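Stalladeck Set-up Guide
Section 2: Planning and budget before you order

Saturday, December 26, 2020
By Mikkel Hedegaard
3 comments

This section is for the person who must prepare the order and defend it in a budget meeting. The Stalladeck is a self-driving survey cart which goes along residential streets and records the condition of the surface. Mounting and first start are in the next section. Please do not unpack anything until the steps here are finished, because some of the choices cannot be changed after delivery without a new invoice.

The examples come from Isanville, where we planned the first municipal fleet together with the roads office. Your town will have other streets and other rules, but the order of work should be the same.

2.1 Decide what you want to know

1. Write down which decisions the survey must support. Sealing of cracks, patching, full resurfacing and kerb repair are four different decisions, and they do not need the same equipment.

2. For every decision, write who will use the result and in what form they want it. A foreman wants a list of addresses. A finance office wants a total for each district.

3. Strike out everything that has no user. In Isanville we had kerb height on the list for a long time until we asked who reads it. The kerb sensor was then removed from the order.

Note: The basic unit sees cracks, patches, open holes and worn seams. It does not measure what is under the surface. If you suspect problems with the foundation of the road, you must budget for core samples separately, and no option in our catalogue replaces them.

2.2 Measure your network

4. Take the total length of residential street from your road register. Do not include main roads. The Stalladeck is not approved for them and the work rate in our tables is not valid there.

5. Divide the length into streets that can be done in one pass and streets that need two. A street which is wider than the recording width must be driven once in each direction. Isanville has 70 km of residential street, and the wide streets were the larger part of the work. The first estimate counted every street as one pass, so it was much too low.

6. Mark all streets with regular parking at the kerb. The surface under a parked vehicle is not recorded. You can accept the gap, come back another day, or pay for parking notices. Each of these has a cost, also the first one, if a later decision needs the missing part.

7. Go out and look at a sample of the streets yourself, on foot. The register tells you the length and the width, but not how the surface looks. Choose ordinary streets and leave the worst ones for the demonstration day, where everybody will ask for them anyway.

When you walk, look at these points and write them on the planning sheet:

- is there a kerb on both sides, and is its edge clear against the road
- are there lane markings
- how far can you see along the street before trees or a bend close the view
- do tree crowns hang over the road
- are there driveways with cars in them
- old repairs, dark patches, cracks in the surface

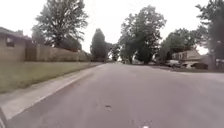
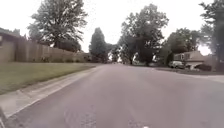 Residential street without lane markings, under an overcast sky.

8. Give each sampled street a class from the table at the end of the planning sheet. Streets without lane markings go in class B or higher. In these classes the cart has to keep its position from the kerb line, and this needs the side sensor (see 2.3).

9. Note the weather on the sheet together with the class. Even, grey daylight is good for the recording. Low sun between trees makes strips of shadow on the asphalt and the software may report them as cracks, so a person must check more of the results. Plan office hours for this checking if your streets have many trees.

Caution: Do not plan any survey on a wet surface. Water hides fine cracks and it also reflects. If it rained in the night, the crew must wait until the road is dry over the full width, also in the shade.

2.3 Choose the options

10. Begin with the base unit, one battery and one charger. This is the smallest order we accept.

11. Add the side sensor if any of your streets are in class B or higher. It can be fitted later, but then the unit must go back to the workshop at Kalniņš for calibration and you pay the freight in both directions.

12. Add a second battery if the depot is far from the streets, or if the crew cannot charge during lunch. Many customers order the second battery some months later at the single-part price. It is cheaper inside the first order.

13. Decide on the wide recording arm. It makes the recording width larger, up to 3 m, and reduces the number of double passes. In narrow streets with parked cars it has to be folded, and a folded arm gives you nothing for your money. Use the width list from step 5 and count honestly before you choose.

14. Choose the software licence. The annual licence is easier to pay from an operating budget. The permanent licence is a capital cost and must normally be approved together with the cart. Ask your finance office which one they prefer before you ask us for a price - we have seen a good order stand still for a whole spring because of this question.

Note: The training course is not an option. It is in the price of the base unit for two operators. More operators can be trained for a fee, or your own two operators can teach them if they have passed the full course.

2.4 Make the budget

15. Write the one-time costs in the first column: cart, options, trailer, ramp, charging point at the depot, and the permanent licence if you chose it.

16. Write the yearly costs in the second column: annual licence, insurance, calibration, tyres and brushes, storage of the data.

17. Write the staff hours in a third column and keep them as hours. Do not change them to money yet. The cart needs one operator who walks or drives behind it, and one person in the office who checks the results. Þórey Dalsgaard, who made the budget for the roads office, put 100 office hours in the first year for checking and told me afterwards that this was the line which saved her. Her colleagues had wanted to write zero because the equipment is called automatic.

18. Add the hours of the operator for transport, for charging and for waiting on dry roads. Use your own experience from other street work. Our work rate table has only the time when the cart is moving.

19. Compare the result with two other ways: a survey bought as a service, and a trained person with a bicycle and a tablet. For a small network that is surveyed every third year, the service is often cheaper than owning a cart. In this case we would rather sell you the service, and Clekton can offer it in the same area with the same type of unit.

Caution: Do not put savings on repair work in the budget as income. A survey usually finds more damage than the old list had, and in the first year the repair budget comes under more pressure and not less.

2.5 Permissions and time plan

20. Ask your traffic authority in writing if an unmanned slow vehicle with an operator in sight may use residential streets. Ask also about lights and about the hours of the day. Attach the data sheet from the back of this guide.

21. Ask the insurer at the same time. They will want to see the answer of the authority, but they can begin with the data sheet.

22. Inform the residents. A short letter is enough. Say that the cameras look at the road surface, how long the recordings are kept, and who to telephone.

23. Place the order. Delivery time is 16 weeks from signed order, and the charging point should be ready before the cart arrives. If you want to start in March, count backwards from there and remember the holidays.

24. Reserve a place in the depot which is dry, can be locked, and has a flat floor for the calibration board. The board must stand at the same place every time. Paint marks on the floor.

2.6 Before you sign

Check that you have in your folder:

- the list of decisions and users from 2.1
- street list with widths, parking and class
- planning sheets from the walks
- three-column budget
- written answer from the traffic authority
- offer from the insurer
- drawing of the depot with the charging point

If the answer from the authority is still missing, you can sign with a reservation. Use the text on the order form and do not write your own. The reservation must be lifted or used before the cart leaves the workshop.

When the folder is complete, send a copy of the street list with the order. We use it to set the default recording width and speed in your unit before it is packed. Continue with Section 3, Unpacking and mounting.

Share (16)

Contact | Copyright 2020 Stalladeck | Back to top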